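Listlow Community Help > Automation & Robots > Safety and good practice

Teach pendants on the floor, clamped bin, cables. What would an auditor say?

Posted by nillalance_bench
April 16, 2020
Viewed 300 times

Quick one, on my break. We have a bin picking cell at our Sturkport shop, one arm, one metal bin, mixed plastic stuff and boxes in it. Works ok. Now the insurance people want a walkthrough and my boss asked me to write the "house rules" for the cell by next week. Never wrote anything like that before.

What I have so far:

Nobody inside the tape while the arm is on auto.
Bin gets clamped before the first pick, every shift.
Speed at 65 percent unless a lead signs for more.
E-stop test at start of shift, initial the sheet.

That's it. Feels thin. Things I'm not sure about: where the handheld controllers are supposed to live, whether bar clamps are allowed or if it has to be bolted, and what to do about cables on the wrist. Also do we need the full risk assessment if the arm is small and slow? Guy on another forum said no.

Cell as it stands:
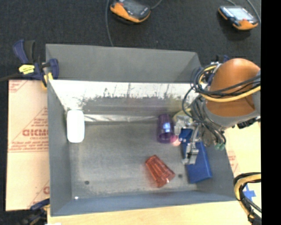
Bin cell, arm down at the blue box, controllers on the carpet behind.

Bin is about the only thing we ever change, sometimes a deeper one. Table stays put. Any standard I should be reading first? Budget for paper is small so not looking to buy the whole shelf.

Edit: US shop, forgot to say.

2 replies, sorted by votes

gray_relay
84 helpful

Yes you need the risk assessment. Small and slow doesn't get you out of it. Ignore that guy. Small and slow can change what you write IN the assessment, and that's all it changes.

Reading order if money is tight: the robot safety standard in the US is ANSI/RIA R15.06, it lines up with ISO 10218 parts 1 and 2. Part 2 is the one about the whole cell, so start there. If people are meant to share space with the arm while it moves, there is also ISO/TS 15066, but from your tape rule it sounds like they aren't. Then OSHA on lockout, 1910.147, which is free on their site. Go read that tonight.

Now your list. Going by your photo plus what you wrote.

Controllers. Get them off the floor. Standing rule at my place: a pendant is in a hand or on its hook, no third place. On the floor the e-stop gets kicked or stepped on, and the cable is a trip line right where somebody leans over to see into the bin. Hook goes outside the tape, at chest height, where you can watch the arm while you hold it. You have two there, so label them. If one isn't hooked up to anything it should not be in the cell at all. A dead e-stop button is worse than none, someone will hit it and wait.

Clamps. No rule I know of that says bolts only. The question for the assessment is what happens when the arm pushes on the wall and the bin moves. You've got one at the back left corner and one at the front left. On the right I can only see part of one, near the back corner behind the arm. Put it in writing: how many, which corners, hand tight then push the bin and see. Mark the corners on the table so a shifted bin shows up at a glance. If you swap bins a lot, make a fixture with stops and quit depending on whoever tightened it last.

Wrist cables. That loop in front of the arm would bug me. Cables that hang toward the gripper catch on a bin rim sooner or later. Run the wrist through its full turn at slow speed, someone outside the tape with the pendant, and look at slack at both ends. Tie it where it doesn't move much, leave slack where it does. Then add "look at the cable loop" to the start of shift sheet. Takes a minute.

Speed. 65 percent of what? Write down the actual speed in mm per second. Teach mode is capped at 250, thats in the standard, and your percent number doesn't tell an auditor anything. Also who can change it? If the answer is anyone with the pendant, you don't have a rule, you have a hope.

Missing from your list:

Jams. Who clears a stuck part, and what state is the arm in when a hand goes in the bin. This is where people get hurt. Give it its own page.
Dropped parts. What if the gripper loses air or power with something in it.
Restart. Person who stopped it restarts it, from outside the tape, after looking.
Training record. Names, dates, what they were shown.
Changes. New bin, new gripper, new program = somebody rereads the assessment and signs. You said you sometimes use a deeper bin. That counts.

And tape is not a guard. It's tape. If the assessment says people need to be kept out, you need a fence with an interlock, or a scanner or light curtain set far enough back that the arm is stopped before they reach it.

sundqvist_floor2
11 helpful

agree with above mostly. we did ours last September and the inspector spent the whole time on two things, the e-stop sheet and the jam procedure. Didn't open the rest of the binder. had 100 pages in there lol

One add, keep the rules page short enough to hang on the fence. ours is one side, big type. long version in the office. Nobody reads the long one with gloves on

also shiny bins. not safety exactly but ours gave the camera fits under the overhead lights, bad picks, and every bad pick was somebody reaching in to fix it. So it kinda is safety. we painted the inside flat gray, jams went way down

nillalance_bench
original poster

Thanks both. Hooks are going up tomorrow. Boss not thrilled about the fence part, will show him this. Gonna do the jam page first then post it here for you to rip apart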